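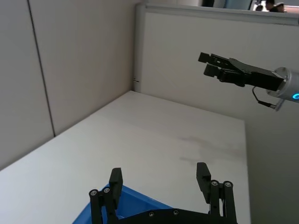
The Jellex exhibit seal is a paper-thin label for items that are kept as evidence in a criminal case. It is made for police property rooms, court offices, and private laboratories that receive exhibits from the prosecution or from the defense. Most customers know seals for bags, but many exhibits do not go into a bag, or they come out of it several times before the trial. For such items the seal must go on the object itself, at the place where it can be opened. On machine parts this is often a pair of screws, and one Jellex strip laid over both heads is enough to show later if a tool was put to them. The same strip closes a drawer, a phone housing, a cash box, or the lid of a paint can.

## What happens when the seal is lifted

The top layer comes away and the lower layer stays on the surface, with the word OPENED in blue letters. The two layers can't be put together again. The number of the strip is printed on both layers, so the record stays readable even if one half is lost.

On rough surfaces, for example raw wood or cardboard, the lower layer can tear a little and the letters are then not complete. The number is still readable in our tests, but for cardboard we advise the wide strip. Please do not use any Jellex strip on paintings, old documents, or untreated leather. The adhesive is strong and we can't promise that it leaves the surface as it was.

## Versions

| Version | Use | Supplied as |
|---|---|---|
| Jellex Narrow | screws, small housings, memory card slots | roll of 280 |
| Jellex Wide | boxes, drawers, cardboard, cabinet doors | roll of 280 |
| Jellex Cold | items stored in a refrigerator or freezer | sheets, on request |

All versions have a white writing field for the case number, the date, and the initials of the officer. A normal ballpoint pen works well. Gel pens need a moment to dry and can smear, and pencil should not be used.

Jellex Cold must be put on while the item is still at room temperature. If the item is already frozen, the seal will hold for a day or two and then come up at the corners. We had several complaints about this last winter, and in every case the strip was put on in the cold room.

## Numbering and the register

Each strip has its own number and no number is used twice. When you order, you receive a paper list with the first and the last number of every roll. Many offices keep this list inside the front cover of the exhibit register, and we think this is a good place for it.

The usual way of working is this:

1. Clean the surface with a dry cloth. Do not use alcohol if the item will be examined for fingerprints or traces.
2. Write on the strip before you put it on.
3. Press from the middle to the ends for 8 seconds.
4. Enter the number in the register, together with the place on the item.
5. When the seal is opened, enter this also, and put the removed top layer in the file.

Step 4 is the one which is forgotten most often. "On the item" is not a place. Write "over the two screws left of the handle" or "across the lid, side with the lock." The defense has a right to ask where the seal was, and the person who put it there may have moved to another department when the question comes.

## Is the seal accepted in court?

We are asked this nearly every week. A seal is not accepted or refused by itself. The court looks at the whole way of the exhibit, from the search to the hearing: who had it, when, for what purpose, and what was written down. A seal with a number is one part of this record. If the register is empty, the best seal will not help, and if one seal is damaged but the register is complete, the court may still allow the exhibit. Rules are different from place to place, so please ask your legal office before you change your procedure.

We can give a written statement about the material, the numbering, and the production of a certain roll. The statement is free for customers and is signed by Zoi Karagiannis, who is responsible for quality at Wukach. She can also answer questions by telephone before a hearing. For this we need the number of the strip, and a photo of it if there is one.

## Storage and shelf life

Keep the rolls flat, in the closed box, away from direct sun. Unopened rolls can be used for 6 years from the date on the box. After this time the adhesive still sticks, but the blue letters may appear only in part, and we don't recommend to use them for evidence. Old rolls are fine for training.

A seal that is already on an item doesn't have the same limit. It stays as it is as long as it is not exposed to strong heat or to oil. On oily machine parts, please wipe the place well and check the strip again the next morning.

## Fits with

- **Hakala exhibit cabinets.** The door edge has a flat area where Jellex Wide can be placed over the gap. On the older model with the round edge, use two narrow strips.
- **Faltau register books.** The column "Seal no." is wide enough for our numbers. In the small pocket book it is not, and you have to write in two lines.
- **Return envelopes.** Only Jellex Narrow. The wide strip makes the paper curl.

The holder for the desk (item 965) takes one roll of either width. It has a cutting edge of steel with a cover, and it can be fixed to the table with the clamp in the box. The holder doesn't fit the sheets of Jellex Cold.

## Ordering

Rolls are sold only to public offices, courts, laboratories, and law firms. With the first order, please send us a letter on your official paper with the name of the person who may receive the seals. We do not send to private addresses, also not when the officer works from home.

Broken numbers in a roll can happen if a strip was removed in our quality check. In this case the missing number is marked by hand on the list, with a signature. Please don't throw this list away and ask for a clean one, we can't make a second original.

From July the rolls will come with a gray core in place of the white one. The seal itself is not changed, and old and new rolls may be used in the same office at the same time.

Samples: up to five strips, marked SAMPLE, without a number.

Page last changed: March 2020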